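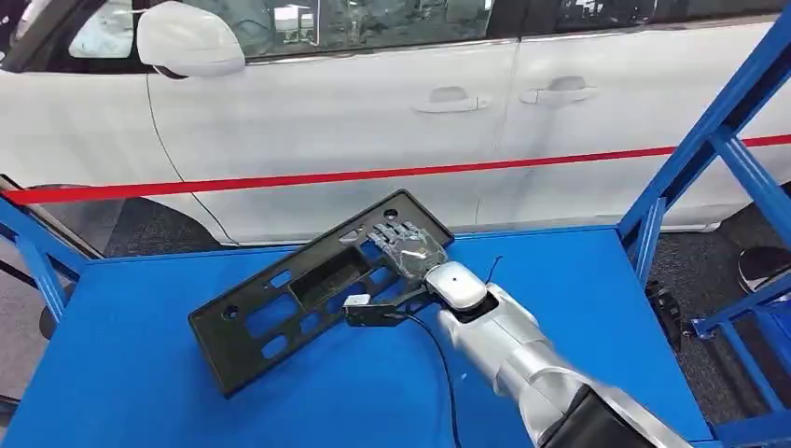 I went along to the Serkell open day on 12 Mar 2026 mostly for the free coffee, and ended up spending the whole morning at the robot stations. Lina Karaki was running our tour, and she had promised us a smooth demo. Well – we got a fault instead, and I learned a lot more from that!

The arm was partway through a job when it just quit. No bang, no smoke, only a beep and a message on Lina's screen saying the wrist had gone over its force limit. She hit the stop button before she even read it (good habit, she says the reading can wait) and asked all 14 of us to take a step back.

Najwa Kanaan from Odix came over to help. Their first guess was a snagged cable, and they spent 20 minutes on that before finding a height setting left over from another table. The arm thought the surface was lower than it was, so it kept pushing down. The limit did its job, but Najwa wasn't happy that the old setting had loaded without any warning at all. I wouldn't be either!

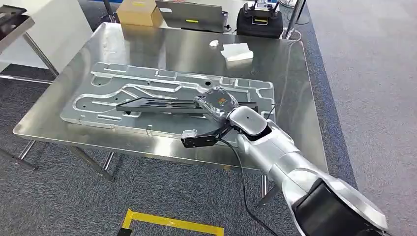
*Arm over the ribbed aluminum plate, on the steel table.*

I asked if a person could have been hurt. Lina said the stop would have kicked in the same way, but she still wants a check at startup that makes somebody confirm the table height – they're hoping to have it in by July. She also let me try the stop button myself, and it takes a firmer push than I expected.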